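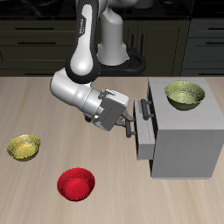 A travessia para Gevel

Eu tinha dito que sim antes de perguntar onde ficava Gevel. A Loretta Oyelaran ligou-me às sete da manhã, ainda eu tinha a escova de dentes na boca, e disse que precisava de alguém para a fotografia fixa do documentário. Cinco dias, ilha, comida incluída. Achei lindo! Só no cais percebi que a comida incluída era bolacha de água e sal e que o barco, o Zelta, levava 39 pessoas e cabras.

O Gopinath, que fazia o som, passou a viagem inteira deitado em cima dos cabos. Eu fiz 281 fotografias do mar (todas iguais, já vos digo) e enjoei em quase todas.
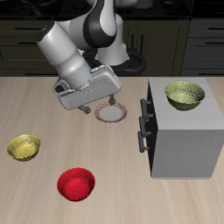

Chegámos já de noite. O realizador era o Hervé Arnaud, um homem que falava baixinho e nunca tirava o gorro, e a primeira coisa que me disse foi que no filme dele ninguém sorria para a câmara. Fiquei calado. Na minha vida normal fotografo casamentos - vivo de gente a sorrir para a câmara - mas pronto, acenei com a cabeça como se concordasse muito.

De manhã fomos à salina. Vivem em Gevel cerca de 1.000 pessoas e acho que metade apareceu para nos ver montar o tripé. Uma senhora de avental, a dona Saranya, agarrou-me pelo braço, pôs-se à frente da porta de casa e mandou-me disparar. Com um sorriso de orelha a orelha, claro.

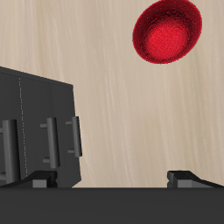 O que o Hervé não viu

Guardei aquele retrato num cartão à parte, dentro de uma meia. Depois vieram os outros: o cunhado, as miúdas da escola, o padeiro com a farinha nas pestanas. De dia eu fazia as fotografias sérias para o filme, mãos e sal e costas curvadas, e ao fim da tarde ia de porta em porta fazer as outras.

A Loretta descobriu na última noite, à procura de pilhas. Sentou-se na minha cama e viu-as todas no ecrãzinho, uma a uma, sem dizer nada. Eu já estava a fazer contas ao bilhete de regresso.

- Esta da porta - disse ela. - Mandas-me esta? 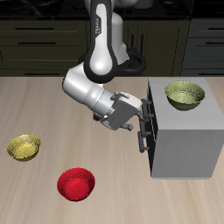
Armário cinzento-claro com uma tigela verde-azeitona em cima, junto a um braço robótico.

Mandei-lhe aquela e mais dez. O filme estreou em outubro e, lá para o fim, já com os nomes a subir, aparece a dona Saranya à porta de casa. O Hervé nunca me falou no assunto. À saída da sala pôs-me a mão no ombro e perguntou-me quanto é que eu levava por um casamento.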